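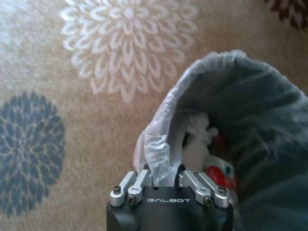

O saco que não se soltava: Siham Awad explica a paragem dos ensaios domésticos do projeto Listier

20 de fevereiro de 2025

A avaria que levou a Berkcombe a suspender os ensaios de manipulação doméstica do projeto Listier começou num caixote do lixo. A tarefa consistia em prender o saco de plástico pela dobra do rebordo, puxá-lo para cima e largá-lo. A garra prendia o saco. Em parte dos ciclos, o controlador dava a largada por concluída com a película ainda entre os dedos e o braço passava ao movimento seguinte.

"O defeito estava na nossa camada de supervisão, não na mecânica", diz Siham Awad, responsável pela segurança funcional do projeto. Essa camada, designada internamente por Arnamer, recebe a posição dos dedos e a corrente do motor e decide se há ou não objeto preso. Com uma película tão fina, a diferença entre "fechado sobre o saco" e "fechado em vazio" ficava abaixo do limiar configurado. "O sistema concluía que não tinha nada na mão. Se não tem nada na mão, não precisa de abrir até ao fim."

A equipa reviu 1777 ciclos registados. Em 271, o estado declarado pela Arnamer não coincidia com o que se via nas gravações da câmara de pulso. A maioria não teve consequências, porque a película escorregou por si. Em 2 casos o caixote foi arrastado pelo braço, e o segundo terminou com a paragem de emergência acionada pelo operador, Deepak Bajpai.

Awad não aceita que se fale em susto. "Foi um evento sem contacto com pessoas. O operador estava fora do volume de trabalho e carregou no botão. O que me preocupa é que o supervisor automático não pediu a paragem. Para ele, o ciclo era nominal."

Perguntámos por que razão a discrepância não apareceu antes. Segundo a engenheira, os ensaios de aceitação tinham sido feitos em julho com objetos rígidos e com sacos cheios, que oferecem resistência suficiente à garra. A película vazia, dobrada sobre o rebordo, não constava da lista. "Constava lixo dentro do caixote, constava caixote tombado. O saco em si era tratado como acessório."

Uma segunda falha surgiu durante a revisão, desta vez na configuração com mãos de vários dedos, que trabalha sobre a mesa de centro. O tampo é escuro e polido e devolve o reflexo das luzes da sala. O módulo de profundidade interpretava alguns desses reflexos como pontos abaixo da superfície, e a altura estimada do tampo variava entre leituras consecutivas. 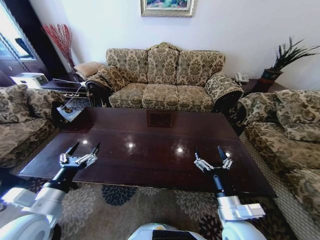

As duas mãos abertas sobre a mesa de centro; no tampo, os reflexos das luzes.

"Numa mesa mate, o erro é irrelevante. Neste tampo chegámos a cerca de 20 milímetros", afirma Awad. A margem de aproximação tinha sido calculada para menos do que isso. Não houve colisão registada, mas a velocidade vertical dos braços foi reduzida até haver nova calibração.

Niall MacLeish, que mantém o código da Arnamer, discorda em parte da leitura da colega. Considera que o limiar de corrente estava correto para o requisito escrito e que o erro foi de especificação. "Pediram-me deteção de objeto. Uma película dobrada é um objeto? O documento não dizia." Awad responde que a distinção interessa para o relatório e pouco mais: "O braço mexeu-se com o saco preso. O requisito devia cobrir isso e o código devia ter uma segunda verificação."

A correção em vigor tem duas partes. Após cada largada, a garra abre até ao batente mecânico, seja qual for o estado estimado, e a câmara de pulso confirma que o espaço entre os dedos está livre antes de o braço se deslocar. Se a confirmação falhar, o ciclo para e espera pelo operador. O custo é um ciclo mais lento, que MacLeish gostaria de recuperar mais tarde com um sensor tátil. Awad não pôs data nisso.

Quanto à mesa, a altura do tampo passa a ser medida uma vez, no início da sessão, e fica fixa. Qualquer leitura posterior que se afaste desse valor é rejeitada e registada. A alternativa de cobrir o tampo com uma toalha foi discutida e recusada. "As casas têm mesas envernizadas", diz Awad. "Se só funciona com toalha, quero que isso esteja escrito no manual como limitação."

Os ensaios com o caixote recomeçaram a velocidade reduzida, com um operador junto ao botão de paragem. Os da mesa aguardam a assinatura do novo procedimento de calibração.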